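The Alaoui Card

The card came in December in a plain envelope, the kind you think is junk. I almost tossed it. Blue-green, my name not on it yet, just the word CUSTOMER where a name goes. Alaoui Money Center, reload at any window.

No bank would have me then. Old overdraft, old address, a letter I never opened. So the card.

You load it with cash. You hand your cash to a woman behind glass and she hands you back a slip, and the cash is now a number. First time I did it I stood there on the sidewalk checking the number on my phone every minute like it might leak.

It did leak, a little. A fee to load. A fee to look at the balance on the machine outside the Lular, which I did not know was a fee until I'd looked three times. I learned. Look on the phone, never on the machine. Get cash back at the register with a pack of gum. Gum is cheaper than the machine.

I was working nights at Drerkine, on the dock. Trucks in, trucks out. They paid by check until spring and then they said no more checks, give us an account number. I wrote the card's numbers on the form. Long routing number, longer account number. My hand shook, don't know why. The woman in the office typed it in and said okay hon and that was that. Direct deposit. Friday, two in the morning, phone buzzes in my pocket on the loading dock. Paid. I had to sit down on a pallet.

My sister said get a real account. I said this is real. She said it's a gift card with a job. We didn't talk for a week.

Then the thing with the 2,000.

I'd been saving it. Deposit and first month on a place in Parora, one bedroom, window over the sink. I left it on the card because where else. Under the mattress is where else, my mother's way, and my mother got robbed. So, the card. Fifteen here, forty there, overtime, a tax refund. The number went up and I stopped buying gum.

The landlord wanted it by noon on a Saturday. Money order, made out to the company. I went to the Lular early, when they open the service desk. There was a man ahead of me buying lottery tickets one at a time, scratching each one before he bought the next. I didn't hate him. I kind of wanted him to win.

My turn. The girl swiped. Declined.

Again, I said.

Declined.

She wasn't mean about it. She turned the screen a little so the line behind me wouldn't see. I checked the phone. The money was there. I held the phone up to her like a badge. She said it's probly your daily limit, call the number on the back.

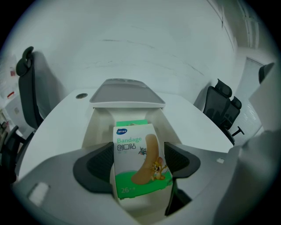

I called the number on the back. Press one for balance. Press two for a lost card. I pressed zero and it said that was not a choice. I pressed zero again. Music.

I took the phone outside and stood next to the propane cage. Thirty-three minutes of music. The same song, with a voice every so often that said my call mattered. Then it was past ten and I was walking in circles in the parking lot, past the carts, past somebody's dog in a truck.

A man came on. Tired voice. He wanted the last four. He wanted my date of birth, and the street I lived on, and I gave him the new street, the Parora street. I'd said it so many times that week it just came out.

That doesn't match, he said.

Wait, I said.

That doesn't match what we have.

I gave him the old one, the room over the tire place. Long quiet. Typing. I could hear other people talking behind him, a whole room of people telling other people it didn't match. I thought, he's going to lock it. He's going to lock it and I'll be mailing in copies of my license till fall.

Ma'am, he said, are you moving?

I said trying to.

More typing. He said there was a limit on purchases, a limit per day, and it was under what I needed. He couldn't lift it. He said it twice, very flat, reading it. Then his voice changed, he wasn't reading anymore. He said the limit was for the day, and it started over at midnight Central, and I could do part now and part tomorrow. Or part at a register and part at a bank window, becuase those were two different limits. Did I know that? A teller could do it. Any bank with the sign on the door. Just hand them the card and your ID.

A bank, I said.

Any bank with the sign.

I hung up and didn't say thank you. Thought about that later.

Half in a money order at the Lular. Same girl. It went through, and she did a little fist thing under the counter, where her boss wouldn't see. Then the bus. Then the bank on the corner, my old bank, the overdraft bank, the letter bank. Of course that one. It was the only one open Saturdays.

I hadn't been inside in years. They'd moved the pens. There was a bowl of hard candy and a man in a tie who asked was I a customer.

No, I said.

The teller took the card. Turned it over. Turned it back. I had my license out already, and my work badge, and the gas bill, I'd have given her my shoes. She only wanted the license. She ran it and the drawer opened and she counted it onto the counter, then counted it again into my hand. Out loud, both times.

Eleven-twenty. Gas station next door sells money orders. Eleven thirty-five. Bus not coming. I walked, then I ran, in dock boots, two money orders folded in my bra, eight blocks.

The rental office was a desk in the back of a nail place. The woman looked at the two slips. We usually like one, she said.

I know, I said. I couldn't really talk.

She looked at the clock, and at me. Sweat down to my belt. She stapled them together.

I moved in July 2023 with a mattress and a fan. The window over the sink looks at a wall, but a nice wall, brick. First night I ate cereal standing up. At midnight Central I checked the phone. Four dollars and change.

The card came off the fridge the next Friday when I went to buy curtains. I keep it on the fridge. It has my name on it now, they send you one with your name if you ask. They spelled it wrong, one letter. I haven't called.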